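Ticket 1921
Betreff: Gelbes Gummiteil im Innenfach einer Stofftasche, Fach zieht sich beim Greifen zusammen
Produkt: Tasche Skondeck, Ausführung mit weichem Innenfach
Gemeldet von: Hermine Moser, Spielgruppe Junddale
Bearbeitung: Jonas Rainer, Kundendienst Vass
Status: geschlossen

Meldung (Hermine Moser, 8:40 Uhr)

Guten Morgen, wir verwenden in der Spielgruppe mehrere Skondeck-Taschen für Kleinspielzeug. In einer davon steckt seit gestern ein weiches gelbes Gummiteil tief im Innenfach und lässt sich nicht herausholen. Wenn ich hineingreife, schiebt sich der Stoff mit nach oben und legt sich um die Hand. Umdrehen und Schütteln hat nichts gebracht. Ist das Fach falsch eingenäht, oder gehört das so? Die Tasche ist aus der Lieferung vom Dezember, auf dem Etikett steht 264.

Antwort (Jonas Rainer, 9:15 Uhr)

Guten Morgen Frau Moser, 264 ist die Chargennummer. Bei dieser Charge ist das Innenfach nur am oberen Rand angenäht und hängt sonst frei. Das ist so vorgesehen, damit man es zum Waschen nach außen ziehen kann. Bitte ziehen Sie trotzdem noch nicht am Fach. Drei Rückfragen:

1. Ist das Gummiteil klebrig oder trocken?
2. Liegt es im Fach oder zwischen Fach und Außenstoff?
3. Ist im Fach eine Naht offen?

Ein Bild von innen wäre gut, möglichst nah.

Antwort (Hermine Moser, 10:05 Uhr)

Zu 1: trocken, aber es haftet etwas am Stoff. Zu 2: im Fach, soweit ich tasten kann. Zu 3: Eine offene Naht spüre ich nicht, ganz unten komme ich aber nicht hin. Bild hängt an.

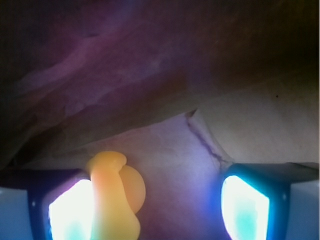
Anhang 1: Gelb-oranges Gummiteil zwischen den Stofffalten, oben rundlich verdickt

Interne Notiz (Jonas Rainer, 10:30 Uhr)

Teil ist weich und leicht durchscheinend, oben knubbelig, daneben ein runder, flacher Lappen aus demselben gelben Material. Was es darstellen soll, kann ich nicht erkennen, für die Bergung auch egal. Nahtverlauf auf dem Bild nicht zu beurteilen. Frage an Mechthild Ortner: Gibt es bei Charge 264 bekannte Probleme mit dem Fachboden?

Interne Notiz (Mechthild Ortner, 11:10 Uhr)

Zwei ältere Meldungen zu 264, beide wegen der oberen Naht, keine zum Boden. Das Fach ist bei dieser Charge tiefer geschnitten als bei 335, deshalb wirft es mehr Falten. Weiches Gummi bleibt darin leicht hängen. Bitte kein Öl und kein Spülmittel empfehlen, das geht aus dem Futter schlecht wieder heraus. Erst von außen versuchen.

Antwort (Jonas Rainer, 11:25 Uhr)

Frau Moser, bitte so vorgehen:

1. Alles andere aus der Tasche nehmen und die Tasche flach auf den Tisch legen.
2. Das Gummiteil von außen durch den Stoff ertasten und mit einer Hand festhalten.
3. Mit der anderen Hand den oberen Rand des Fachs fassen und den Stoff glatt ziehen, bis keine Falte mehr über dem Teil liegt.
4. Das Teil von außen Stück für Stück zur Öffnung schieben. Nicht am dicken Ende ziehen, weiches Gummi reißt dort gern ab.
5. Falls es am Stoff haftet: etwas Maisstärke ins Fach geben, kurz reiben, dann weiter schieben.

Bitte keine Zange und keine Schere verwenden.

Antwort (Hermine Moser, 13:50 Uhr)

Schritte 1 bis 4 gemacht. Das Teil kam bis etwa zur Hälfte und blieb dann wieder hängen. Maisstärke haben wir nicht im Haus, geht auch Babypuder?

Antwort (Jonas Rainer, 13:55 Uhr)

Ja, eine kleine Menge reicht. Das Fach danach auswaschen.

Antwort (Hermine Moser, 14:30 Uhr)

Mit Puder ging es. Teil ist draußen und ganz. Fach nach außen gezogen und angeschaut: unten alles zu, aber am oberen Rand ist die Naht auf einer Fingerbreite aufgegangen. Ob das vorher schon so war, weiß ich nicht.

Antwort (Jonas Rainer, 14:45 Uhr)

Danke für die Rückmeldung. Die obere Naht ist bei dieser Charge bekannt, Sie bekommen ein Ersatzfach. Es wird mit Druckknöpfen befestigt und liegt straffer an, Nähen ist nicht nötig. Das alte Fach bitte am Rand abtrennen. Waschen bei 30 Grad, nicht in den Trockner. Versand aus dem Lager Losport, Vorgang 335-200.

Interne Notiz (Verena Ammann, Lager Losport, 15:20 Uhr)

Ersatzfach verpackt, geht morgen früh raus. Einlegeblatt mit den Waschhinweisen liegt bei.

Abschluss (Jonas Rainer)

Ursache: Gummiteil in den Falten des tiefen Innenfachs hängen geblieben. Nebenbefund: obere Naht offen. Lösung: von außen herausgeschoben, mit Puder; Ersatzfach verschickt. Frau Moser hat den Eingang bestätigt. Den Punkt mit dem Babypuder bitte in die Anleitung für Charge 264 übernehmen, Zuständigkeit Mechthild Ortner.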